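Robotics Club: Hands Full in March

What a month for the Osstead robotics club! We now have 26 members, and on a good afternoon almost all of them are crowded into the room by 3:30, arguing about grippers. Yulan Xia's group has taken on the fingers for the Derkard challenge, where teams get 9 minutes to pick up and sort as many small parts as they can.
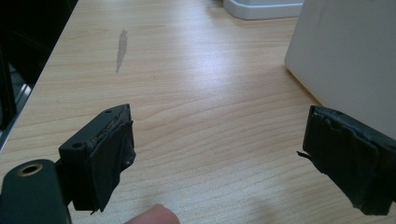 Grip has been the big topic. Everyone has a favorite padding (and a strong opinion about everyone else's), so Deming Jiang started a shared log. It's up to 396 practice picks already – go take a look, the comments are half the fun. Smooth parts are still the hardest, and the thin washers are driving people a little crazy.

Next up is timing: how fast can the fingers close without knocking a part over? Yulan's group wants to try three speeds before the practice round with Nastwood.
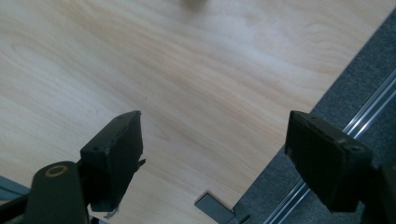

Gripper fingers open over the tabletop.

New members are welcome all spring, and you don't need to know any coding to start. Come by and bring a snack to share!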